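Ticket: Divided metal bin, small mixed items -- sorting, residue and drainage hole
Raised by: Daiane Brito
Handled by: Solange Assunção
Site: Birkudwood, bench 2
Status: Resolved, one item carried over
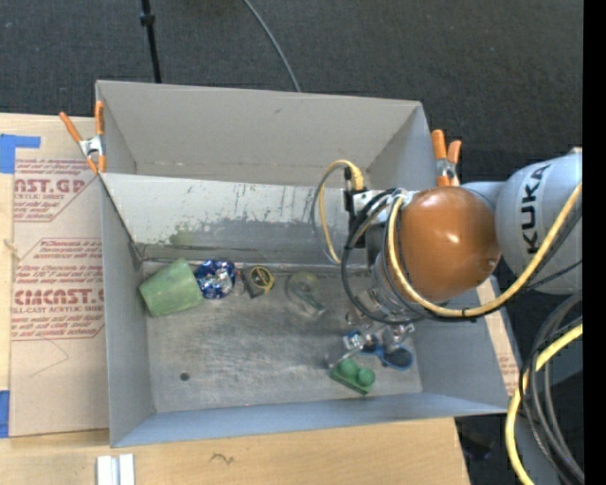

Can a coated metal bin with worn patches still be used for small mixed items?
It can be used for dry goods for as long as the bare areas are kept dry and free of loose flakes. Wipe it out with a barely damp cloth, dry it straight away and leave the lid off overnight.

Report (Daiane Brito)
The grey bin with the sloping divider needs looking at before it goes back into use. Three complaints. There is rust along the seam at the bottom of the back wall in the rear section. There is a green mark on the divider, left of the middle, and I don't know what it is. Small things go missing in the front section because they are the same colour as the floor or have no colour at all. The clear piece with the rounded head is the worst for this. I had two people tell me it wasn't in the bin when it was.

Also, the floor has a round hole near the front left corner. Is that meant to be there?

Reply (Solange Assunção)
Taking these in order. Please don't scrub anything until the green mark has been identified. If it is paint or plastic rubbed off a toy, a dry cloth and a little washing-up liquid will shift it. If it is corrosion, the liquid will make it worse unless it is dried properly.

The hole is a drain hole. Teixeira supply this pattern with one as standard. It can be left open for anything larger than the hole. For smaller things, fit a rubber bung from underneath so that it doesn't catch on the contents.

Can you confirm whether the rust comes off on a finger?

Update (Daiane Brito)
It does, a fine brown powder. The seam feels rough but I can't feel a gap. The green mark came away in part with a dry cloth and left the cloth green. No pitting under it that I can feel. The darker band low down on the divider is smooth, so I take that to be wear in the coating.

Reply (Solange Assunção)
Green on the cloth and no pitting: treat it as transfer. Go ahead with the washing-up liquid, a few drops in a cup of warm water, cloth wrung out hard.

For the seam:
1. Empty the bin completely, rear section included.
2. Brush the seam with a stiff nylon brush. Not wire, as the wall above it is sound and there is no sense in scratching it.
3. Vacuum out the dust. Do not tip the bin to empty it, or the powder ends up under the divider.
4. Rub down with 500 grit along the seam only.
5. Wipe, dry, and leave for an hour.
6. One thin coat of Tinora clear sealer. Second coat after 2 hours.

The scratches on the floor and on the upper half of the divider are cosmetic. Leave them. Sanding a brushed floor to get swirl marks out takes most of an afternoon and the marks are back within the month.

Update (Daiane Brito)
Steps 1 to 6 done, finished at 16:20. Green mark gone except for a faint edge. Seam is darker than the rest of the wall but no powder on the finger.

While it was empty I tried the clear piece on different backings. On bare metal it is close to invisible at arm's length. On white card the reflections still hide it. On matt black it shows up well. The foil-like thing is easier to find, but it throws light onto whatever is next to it, and that doesn't help.

Reply (Solange Assunção)
Matt black liner, then. We have Zollora rubber sheet on the shelf. Cut it 2 mm short on each side so that it lifts out, and cut round the drain hole. The tape measure will be harder to see against black but the yellow is enough to find it by. The green block and the blue-framed goggles or glasses will be fine on anything.

Suggest that clear and shiny pieces go in a tray of their own. The cup rolls, so stand it up or put it in last. Lying on its side by the left wall it takes up more floor than it should.

Update (Daiane Brito)
Liner cut and fitted. First attempt was too tight at the right, where the wall slopes outward, and it buckled. Trimmed and refitted -- lies flat now. Bung ordered.

Small items label printed for the tray. Rear section left empty until the sealer has had its full curing time.

Closing note (Solange Assunção)
Closed for residue, seam and visibility. Bung carried over to the April parts order. Check the seam again when the liner is next lifted, and reopen this ticket if there is any powder.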